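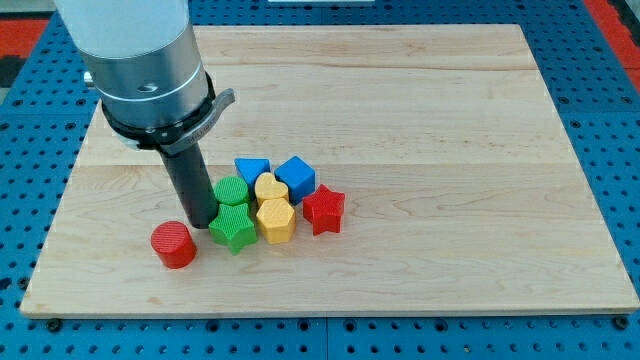 *The block and board group, Tellik Workshop, Lumbao (draft of May)*

**Figure 1.** Small plastic shape blocks, a green cylinder and a green star among them, on the pale wooden board.

### 3.2 The board and the blocks

I'll admit I spent far more time on the board than I ever planned to! When I started, I figured any flat surface would do, and my first notes (the Turura notebook, for anyone who wants to dig through the archive) say only "put shapes on table." Then I tried it on bare perforated metal. A small block likes to settle with one corner over a hole, and after an afternoon of that I went looking for wood.

The board in Figure 1 is made of light planks with the grain running from side to side, and it's bolted down to the blue table near its front corners. I like the pale color a lot. A green star shows up nicely against it, and so does its shadow, which helped me more than I expected when I was sorting through pictures late at night. The seams between the planks are faint, but I did worry about them. I slid a block back and forth across the seams 60 times by hand and felt it catch on 3 of those passes, always at the same spot, so I gave that spot a light sanding and moved on.

The blocks are small and plastic. I went back and forth on wooden ones (they feel so much nicer in the hand), but the painted set I bought from Nirix chipped at the points, and a star with a chipped point is a different shape as far as I'm concerned. Plastic also wipes clean with a damp cloth.

For the layouts I kept the shapes bunched together instead of lining them up in rows. Rows look tidy, sure, but they make every neighbor the same distance away, and I wanted the cylinder to sometimes have a star right beside it and sometimes have plenty of room. I sketched 300 layouts on grid paper before cutting down the ones that were near copies of each other. My rule for a near copy was pretty loose: if I had to look twice to tell two sketches apart, one of them went in the bin. Section 3.3 goes through the layouts I kept and how I numbered them.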